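Home | Stories | Archive | Submit

The Inventory at Staltuvach

2 min read

Under the terms of the lease, each room of the residence at Staltuvach was to be inspected before the keys were returned. Josefien Leemans began with the bedroom on the upper floor. The form allowed 40 words for bedding. She wrote "Bedspread, pale blue-gray, wrinkled," and found that she had nothing further to declare.

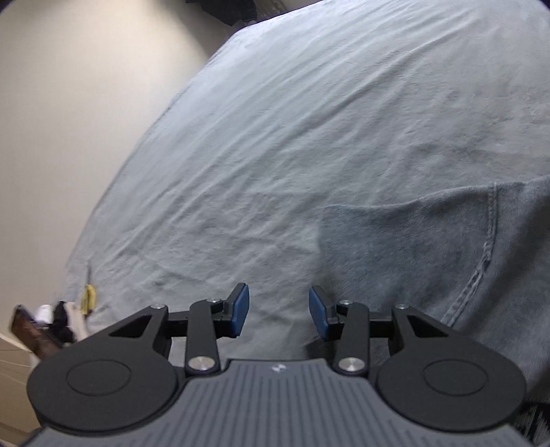 Mr. Barbosa, representing the owners, reminded her that a bed must be presented flat. She took hold of the cover and drew it toward the wall. A fold remained on one side. She pressed it with her palm, and it rose again.

"My mother slept on that side," she said.

Wagner Barbosa consulted the schedule of charges. Creased bedding was listed at 153, payable by September. He read the line twice, then turned to the page for the kitchen.

"We shall record it as made," he said, and held out the pen for her signature.

5 comments | 1,488 shares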